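An Open Day at the Convent in Deltdale

The Sisters at Deltdale open their gates to the public two days a year, and I came on the second, having slept through the first. 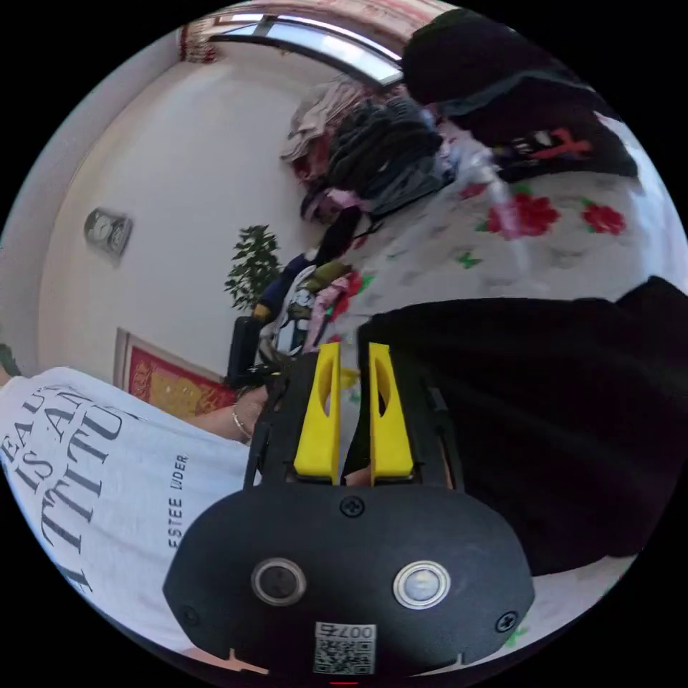
The bus from Kvam lets you off at the bottom of the hill. After that there are 105 steps, which I took as penance for the pastry I ate on the bus.

Our guide was Sister Concetta Farina, a small woman with a very large bunch of keys. She showed us the chapel, the bakery and the cloister garden, where we were asked to keep silent for ten minutes. I lasted four, then sneezed. A man in hiking boots said "Bless you," and that was the end of that.

Someone asked her how she prays when she doesn't feel like it. "Badly," she said, "and at the usual time." I have thought about that more than I expected to - mostly at the usual time, with poor results.

Vespers is open to visitors and starts sharp. The last bus goes right after it, so don't linger over the honey table. I did, and it is a long walk back to Kvam.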